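Open day at the Bralline bottling plant, Graltport

I went in with low expectations. The leaflet promised "a morning at the source", and the source, as far as I could learn, is the same town main that feeds my sister's kitchen in Graltport, run through a filter and sold back at a price.

Doors opened at 11 on a Sunday in March. The line outside was long and the parking was worse. Two tours had been merged into one, so we shuffled past the filling hall in a clump and heard maybe half of what our guide, Pacita Cruzado, had to say. What I did hear was good. She has worked there for six years and answered questions straight, including mine about the plastic. Recycled content is "going up". She didn't have the number and didn't make one up, which I respected more than the poster by the coat rack with a leaf on it.

The filling hall itself is loud and smells of warm cardboard. We got two minutes at the window. The caps go on faster than you can follow, and a boy near me asked where the water was, a fair question given that all of it is inside pipes.

Then came the tasting. Three unmarked cups, one of them tap. I picked the tap as my favorite. So did Sebastian, who had driven me there and who buys Bralline by the case. The woman running the table said that happens "now and then" and moved us along.

The last stop was a meeting room with the plans for the new Pranulton site on the walls. Jobs, truck routes, a pond. The truck routes go past the school, and the pond looked bigger on the wall than the lot I know out there – I'd like to see that one measured.
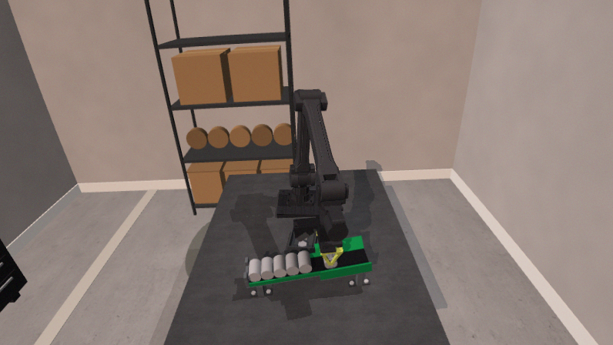
Computer rendering: black arm with a yellow gripper over a short green conveyor.

Comment cards were on a side table. I wrote down the school route and asked for a reply.

Entry is free, and so is the bottle you get on the way out. Wear flat shoes, eat first (the cafe had run out of everything except muffins) and skip the gift shop.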